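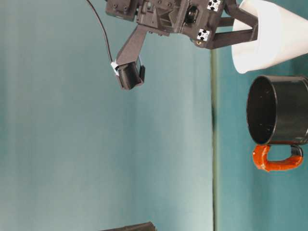

Paper cup and black mug with orange handle, on a tabletop.

Cups and drinkware, Steltcombe room

This gallery belongs to the Tultby drinkware pages and covers the cups kept out for daily use. Page last edited 2018-01-23. Entries are listed by type, not by date of purchase.

Black mug. The handle is orange, which makes it easy to tell apart from the plain stock on the Memon shelf. Holds 14 ounces to the brim. Wash by hand; the machine cycle dulled the finish on the previous set.

White paper cup. Single use, flat base, supplied in sleeves of 80. Keep the sleeve closed at the open end, as rims bend easily and a bent rim will drip.
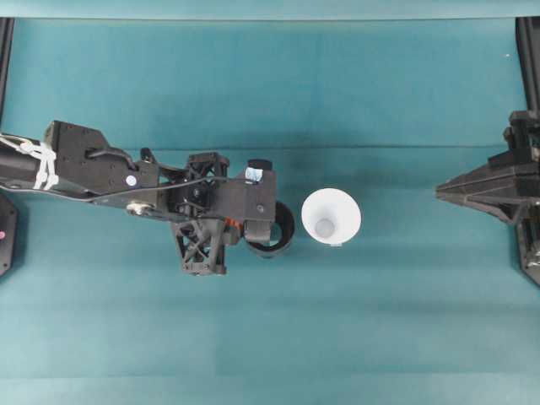 Cone-shaped cups take up less room in storage than straight-sided ones, and they nest tightly. Separate them by twisting slightly at the rim. Pulling straight up tends to bring two or three at once. White shows stains early, so check the inside before filling.

Teal is the standard surface color for this section. White cups read clearly against it, and it does not throw glare the way the old gloss board did. Cloth should be smoothed before cups are set out. A crease under a light cup is enough to tip it when empty.

Storage: Hudon cabinet, shelf 3. Mugs go at the back, handles to the right. Open sleeves go in front. The October stock list still shows the paper cups on the lower shelf and has yet to be corrected.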